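Unit 4 – Grip Faults on Light Objects
Handout for the cup-clearing case
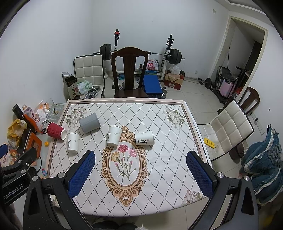

Most of the faults covered so far in the course stop the machine. A joint limit trips, a drive overheats, a controller drops its link and the log says so in plain words. The fault in this unit leaves the machine running. The gripper reports a good grasp, the arm carries on with its program, and the cup is either crushed or no longer there.

The case comes from the Ayele trials at Skovarau, where a two-finger parallel gripper with soft pads was used to pick up paper cups and place them upright in a row. Fedir Demchenko wrote the fault report in April and has let us use it in the course. Read it before the lab session. The notes below cover only what you need to follow it.

4.1 What was reported

The task had run without trouble on rigid plastic cups. When paper cups were put in their place, two kinds of failure showed up in the same shift.

Crush. The fingers closed past the point of contact and the wall folded inward. The cup was carried to the row and released, but would not stand.

Slip. The fingers closed, the grasp flag went true, and the cup slid out during the lift. The arm finished the move with nothing between the pads. In the worst run it did this 32 times before an operator noticed.

The second kind is the one to worry about. A crushed cup can be seen at the end of the line. A false grasp flag feeds bad data to every step that depends on it.

4.2 How the grasp flag was set

The controller set the flag when two conditions were met: finger speed had fallen below a threshold, and motor current had risen above one. This is common practice and works well on stiff objects, where contact is sudden and both signals change sharply.

A paper cup is not stiff. The wall gives way as the fingers close, so the current climbs slowly and the speed drops slowly. On the plastic cups the two thresholds were crossed at nearly the same moment. On paper they were crossed well apart, and the order depended on where the pads met the cup. Near the rim the wall is stiffer, and the flag came early with very little force behind it. At mid-height the flag came late, after the wall had started to fold.

4.3 Orientation

An upright cup offers much the same profile from any side. A cup lying on its side does not. The wall tapers, so pads that close across it meet a sloping surface and tend to push the cup toward its narrow end. It can also roll before the second pad arrives. The Ayele program used one approach height for all cups, upright or fallen, and the report puts most of the slips down to this.

A cloth under the cups adds a further difficulty. If the fingertips go too low they catch the fabric and drag it. The drag shows up as motor current, and the controller in this case had no means of telling it apart from contact with a cup.

4.4 Wrong turns in the investigation

Three are worth noting.

The pads were blamed first and changed for a new set from Ginberg. The slip rate did not change. The old pads were later checked and found to be within tolerance.

The current threshold was then raised. Slips went down and crushed cups went up, as you would expect when one number is asked to deal with two faults.

Last, the log was searched for error codes. There were none to find. The log recorded around 2000 grasps as successful, including all of those that had failed.

4.5 The fix

The final change had two parts. The flag is now checked again after a short lift: if the finger gap has closed beyond the expected width of the cup, the grasp is marked as failed and the arm stops. Approach height is set separately for upright and fallen cups. The Jonwood controller needed no new hardware for either.

The re-check does not catch a cup that is crushed but still held with the gap inside its limits. This is listed in the report as an open item.

4.6 Safety note for the lab

Keep hands clear of the fingers while the arm is powered, including when it appears to be idle. An arm that has wrongly recorded a grasp will go on to its next move without a pause. Use the stop button before you reach in to set a fallen cup upright – the pause command on the pendant leaves the gripper live.

4.7 Before the session

Sketch finger speed and motor current against time for a stiff cup and for a paper cup. Mark where the flag would be set on each.

Propose one further signal that would detect a slip during the lift, and state what could make it give a false reading.

Written answers are due 14 August 2026.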